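Delegate math for the Kinditz leadership vote

ballotwatch_kz
The rules packet for the September conference finally went up. 398 delegates, secret ballot, runoff if no one clears half of the valid votes. Whiteley and Paracha are both in. Fothergill's district chair, Dorothy Haslam, is still "considering." Has anyone checked the threshold?

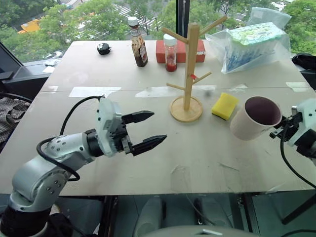
What does a candidate need to win on the first ballot?
200 votes, assuming all 398 delegates show up and cast valid ballots. Abstentions don't count as valid votes, so each pair of them lowers the bar by one.

precinct_nine
Agree on the arithmetic. I don't agree that it matters. Three names on the first ballot means a runoff unless Haslam stays out, and then you are back to a two-way race with the same delegates.

lsowerby_fan
Haslam staying out is the whole story. Fothergill sends 90 delegates. Lacey Sowerby has been working them for Paracha and they are not a bloc, whatever the Sunberg paper prints.

precinct_nine
They voted as a bloc on the pension motion.

lsowerby_fan
That was a show of hands. This is a secret ballot — different thing entirely.

ballotwatch_kz
Both fair. For reference, the order of business as listed in the packet:

1. Credentials report and confirmation of the delegate count.

2. Candidate speeches, in an order drawn by lot. No questions from the floor.

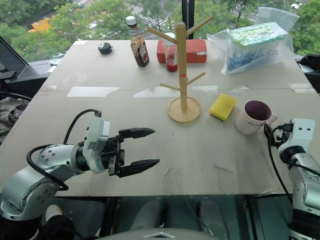 3. First ballot. Runoff the same afternoon if required.

komum_commuter
No questions from the floor is a bad rule. Whiteley has never had to explain his vote on the Komum transit levy and now he won't have to.

precinct_nine
He explained it at the Tuesday forum. You may not like the explanation, but Bradley Lightfoot pressed him on it twice and he answered. The levy text had no sunset clause and he wanted one.

komum_commuter
He wanted one after the vote. Read the minutes. The amendment to add a sunset clause was on the table and he abstained.

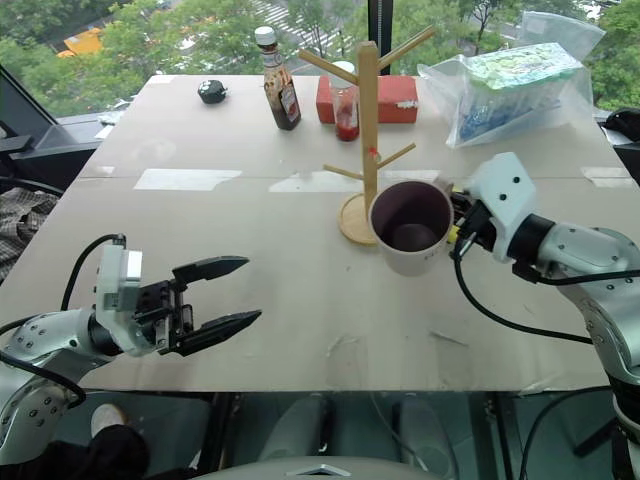

So either he changed his mind, in which case he should say so, or the position was built for this race. Paracha voted for the amendment and against the final text. I disagree with her, but the record is consistent.

ballotwatch_kz
Minutes confirm the abstention. They don't record a reason. I'll post the credentials count when it's published.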